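3.2 Storage of loyalty cards in the home and stated use

The second part of the study deals with where households keep the loyalty cards they hold, and whether the place of keeping is linked to how often the cards are used. Earlier work on retail loyalty has mostly relied on till records. Such records show when a card was presented but are silent on the cards that stayed at home, and a card that is never presented looks the same in the data as one that was thrown away. We therefore asked respondents directly.

The postal questionnaire was sent to 3000 addresses in the Drutesgate district, drawn from the delivery list and excluding business premises. A total of 1638 usable forms were returned. Forms were treated as usable if the respondent had completed both the card inventory (Part A) and the storage page (Part C). Where Part B, on household shopping, had been left blank, the form was kept but left out of the tables in Section 4. Respondents were asked to go and look at their cards before filling in Part A, as the pilot had shown that people answering from memory left out cards from shops they no longer visited.

Storage was recorded under five headings: purse or wallet, separate card holder, drawer or tray, open box or bin, and other. The separate card holder was defined in the notes to the form as "any folding or book-like item with clear pockets, kept apart from money". The open box or bin was defined as any container without a lid in which cards lie together with other household goods. Several respondents ticked more than one heading. In those cases the place named first in the free-text answer was used.

Keeping place was coded twice, by two coders working apart, and differences were settled by discussion. Most of them concerned the line between "drawer or tray" and "open box or bin". A kitchen tray with raised sides was coded as a tray if the respondent used that word, whatever its depth.

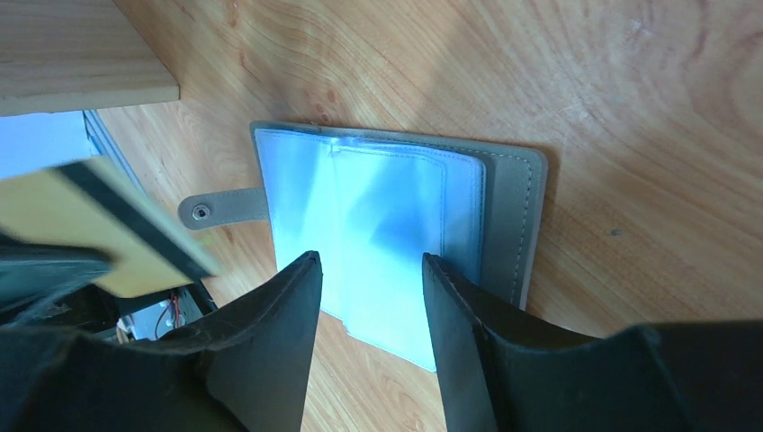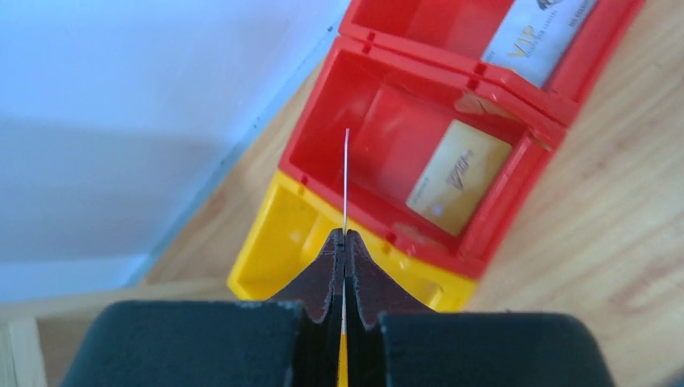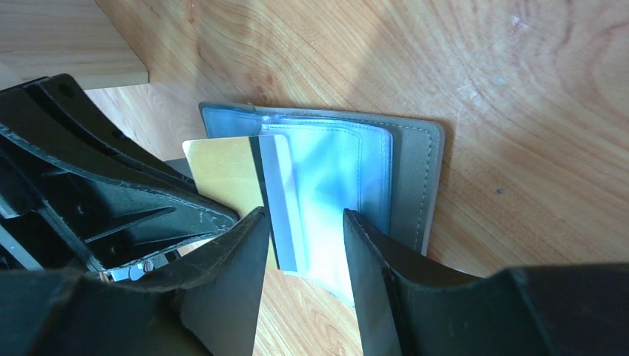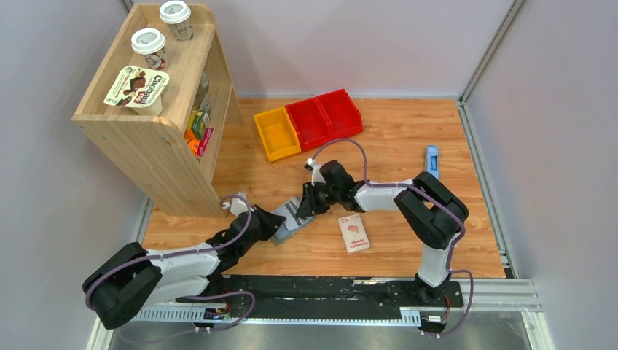
Figure 2. Household storage items: card holders with clear sleeves (first and third panels), open stacking bins (second panel) and a shelf unit with cups on top (fourth panel).

Results: Keeping place and use

Respondents who kept their cards in a purse or wallet reported the highest use, as would be expected. The more interesting comparison is between the separate card holder and the drawer or tray. Both are kept in the home for most of the day, yet holder users reported presenting their cards more often than drawer users in every age band except the oldest. The difference remained when households with a single card were removed.

The free-text answers offer a partial account. Holder users often described a fixed routine in which the holder was picked up with the keys or placed in the shopping bag the night before. Drawer users more often described looking for a particular card when an offer had arrived by post. One respondent wrote that the drawer was "where cards go when I have stopped thinking about them", and similar wording appears on a number of other forms.

The open box or bin was the least common of the named headings. Cards kept in this way were, by the respondents' own reports, rarely used, and many belonged to schemes that had closed. The Vallico scheme, which ended before the survey period, was still listed in Part A by a number of households, and its cards were found more often in boxes and bins than anywhere else. We take this as a sign that the open container serves as a resting place for cards before they are discarded. The survey does not follow households over time and cannot confirm the point.

Differences between schemes were smaller than differences between keeping places. Canex cards, which may be used at several kinds of shop, were more likely to be kept in a purse or wallet than Koubek cards, which are accepted only at garden and hardware branches. Once keeping place was taken into account, the two schemes showed much the same level of stated use.

Two limits should be noted. The first is that stated use is likely to be higher than real use. A respondent who has just been asked to find a card may wish to show that it is worth keeping. A check against till records was possible for 500 Canex members who gave written consent, and is reported in Appendix B. The second is the direction of the link. People who use their cards often may choose a holder for that reason, and the present design does not allow the two explanations to be separated. A follow-up in which holders are given out at random was planned for October and will be reported on its own.

The form did not ask about cards held on a mobile telephone. This was a deliberate choice when the questionnaire was drawn up, at which point none of the schemes covered here offered a telephone version to all members. Respondents who mentioned the telephone in the free-text box were coded under "other".

The full coding notes, the wording of Parts A to C and the letter sent with the form are given in Appendix A. Text of this section last revised 2021-06-21.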